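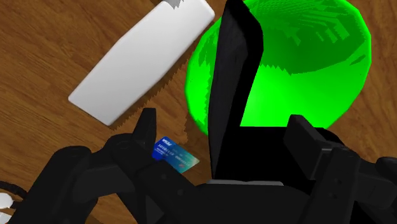
Pramila Bajpai

The gripper comparison is finished, or at least the part of it that can be done in simulation. I promised in March to write it up once both sets of runs were in, so this is the state of things before anyone orders hardware.

We compared two controllers for the same two-fingered linkage gripper. The first is the Kavov controller, which closes at a fixed speed and stops when the motor load passes a limit. The second is Lodhi, our own, which slows down when the pads are near something and then closes the rest of the way in small steps. The arm, the table and the objects stayed the same for both. So did the start position, apart from a small random shift that we added to stop either controller from getting lucky with one layout.

Of the runs we started, 1,052 could be scored with Kavov and 898 with Lodhi. The numbers differ because Lodhi is slower and we had the Braddale machine for a fixed stretch of time. I have compared rates and left totals out of it. Runs that crashed the simulator were thrown away for both.

The bowl gave the least trouble. Both controllers can pinch the rim if the wrist comes down with one finger inside and one outside, and neither needs to be very exact about height. Most of the failures were approach failures, where a fingertip landed on top of the rim and pushed the bowl along the table. Lodhi did this less often, mainly because it notices contact earlier and backs off. Kavov tends to carry on until the load limit trips, and by then the bowl has moved.

The bank card was the hard one. A card lying flat on wood gives the pads almost nothing to hold, and our pads are thick for the job. We tried two methods. One was to press down with a single fingertip and drag the card to the table edge, then grip the part that sticks out. The other was to close both pads on the long sides and hope the card bows upward. Dragging was better with both controllers. The bowing method depends so heavily on how stiff the simulated card is that I would not trust the result either way, and I have left it out of the table that goes with this newsletter.

A word about the wrist camera. Views taken close to the objects were useful for lining up the fingers, but the gripper's own parts block a fair amount of what you want to see, and the blocked part is usually where the contact happens. I would like a second camera off to one side before we do this again. Shadows were a nuisance as well. They come out with jagged edges at our current render setting, and the edge finder sometimes took a shadow for the side of an object. Turning up the shadow quality cured most of it and made each run up to 15 per cent longer.

For anyone setting up the same test, we used the room layout with the bed behind the arm and the table next to its platform. The plain bench layout is quicker to load, but everything stands out against it and the camera results look better than they should.

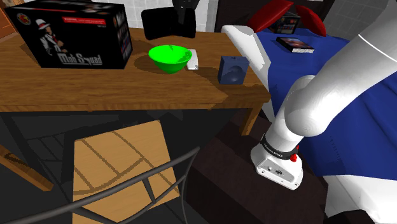

Motport have read the draft, and their view is that the comparison is unfair to Kavov, as the load limit was left at its default and a lower limit would have stopped the bowl being pushed so far. They also asked whether the card drag had been tried with thinner pads. It has not. Both are fair points, and I will run a batch with the limit reduced in 8 steps before the next issue.

My own view for now is that Lodhi is worth the extra time for flat or light objects, and that for anything with a rim or a handle the choice makes little difference. Please don't quote the card figures outside the group until the stiffness question is settled.

The settings files are in the shared folder under August 28, 2020. Use the second of the two, as the first has the wrong finger length. If you change the pad friction, save it under a new name.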